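Trerley Tullska teaching kit: two months of leading a robot around by the hand
Reviewed 25 November 2019 by Taha Bouazza

The box says you can teach a robot a new job in twelve minutes. I have had the Tullska kit from Trerley since October, and I'd like to know who was holding the stopwatch.

For anyone who hasn't met it, the Tullska is an add-on. You bring your own arms. What you get for $1,916 is a pair of handheld controllers with a trigger each, a foot pedal, a head camera on a bracket, and the software that records what you do and turns it into something the arm is supposed to repeat. There is also a mode where you let the arm go slack and push it through the motions yourself, which Trerley calls hand guiding. The price does not include the long cable you will need if your computer is anywhere sensible. I bought one from Ronwood after the short one in the box pulled out for the second time.

Setup

The manual is 67 pages and the part you want is near the back. Pairing the controllers was painless. Lining up the camera was a misery. The software asks you to touch the gripper to a row of points on the table and click the pedal at each, and if you bump the bracket afterward you start over. I bumped the bracket a lot. The newer firmware lets you save a partial setup, so there's hope, but that should have been there on day one at this price.

Hand guiding

I expected to like this better than the controllers and I don't. Pushing an arm around sounds natural until you try to do something small with it. The elbow wants to stay where it is, your own hand gets in front of the camera, and the recording comes out full of little shoves and corrections. You can trim them in the editor. The editor is slow, and it forgets where you were if you switch windows.

It's fine for big moves. If all you want is for the arm to go from a shelf to a tray and back, guide it by hand, save it and get on with your day. For picking things up I gave up after the first week.

Remote control

The controllers are the better half of the kit. You squeeze the trigger and the gripper closes, and the amount you squeeze matters, which I did not believe until I tried it on soft things. There is a lag. Trerley says you stop noticing it. I have not stopped noticing it. I have gotten used to waiting for it, like talking to someone on a bad phone line.

My test job has been moving fruit between dishes. It's dull and it shows up everything wrong with a setup. Fruit rolls, the dish slides, and a shiny skin confuses the camera. The sales video uses foam blocks, naturally.

A few things I learned the slow way. Come in over the dish and lower straight down, and don't try to be clever from the side. Pause before you close the fingers, since the software uses the pause to decide where one step ends and the next begins (this is in the manual, in a footnote). Let go of the pedal before you laugh, swear or answer the door. And throw out your bad takes the same day, when you still remember which they were. The list view only gives you a time and a number.

What I can't tell you is whether my takes are any good. The software gives each recording a green or yellow badge, and I have had green badges on takes where I dropped the thing. I wrote to support to ask what the badge measures. The answer was that it reflects "overall demonstration quality." Thanks.

Does it learn?

Sort of. After an evening of recordings the arm would do the fruit job by itself, provided I left everything where it had been. Shift the dish over by the width of a hand and it would reach confidently for the old spot. Trerley's advice is to vary the layout while you record, and that does help. It also means many more recordings, and that is where the twelve minutes goes out the window. 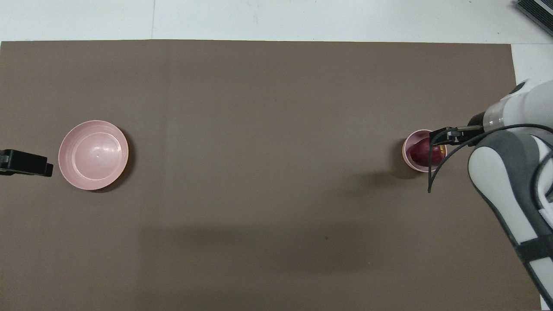
Kevser Güler thinks I am being unfair on this point. Her view is that the twelve minutes was only ever meant to cover the recording of one simple job, and that anybody who expects a robot to handle a moved dish after that has been listening to the wrong people. She records in short sessions, changes one thing at a time, and gets decent results from the same kit. She also says I squeeze too early, before the fingers have settled, and that the arm has copied the habit from me.

She may be right about the squeezing. I went back through my takes and there's a good deal of it. I still say a claim printed in large type on the front of a box should survive contact with the buyer, and if it only covers recording, print that.

The rest of it

The pedal is solid. The controllers get warm after an hour and the left one has started to creak. The wrist straps are too short for anyone wearing a sweater. Exporting your recordings to other software works, though you lose the labels, so write them down somewhere.

Trerley wants a subscription for the training part after the first year. Until then it's free. I could find the renewal price nowhere on the site, and support told me it would be announced. I don't buy things on that basis and I'm annoyed to have done it.

Should you get one?

If you already own an arm and you're curious about teaching by remote control, the controllers are good enough that I'd look for a used set. If you are buying for a business and somebody has shown you the video, ask for a loan unit first and try it with your own objects on your own table. Move things between runs. Ask them to move things, too.

I'm keeping mine for now. I have been recording with a later squeeze, as instructed, and will update this when the arm has had a chance to forget the old one.

Score: 2 out of 5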